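Shared kitchen hours at Warnent

From October the second-floor kitchen at Warnent opens at 7 a.m. and stays open until the front desk closes. The tea shelf is restocked twice a week from a budget of 2,000 a year, shared with Seltance.

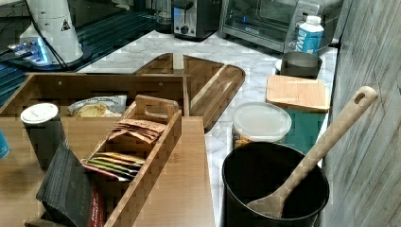 Giorgia Gatti asked whether decaf could go on the order, as the last box ran out in 2 days. It has been added, along with 100 extra paper filters.

Milk is still bring-your-own. Please put your name on it and take it home before a long weekend. The dishwasher runs at 6 p.m. and takes almost 30 minutes, so cups left in the sink after that wait until morning.

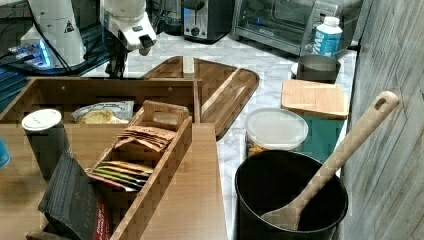 The water filter will be changed the same month. Requests for the next order go to Aurelio Quintana by noon on the last working day.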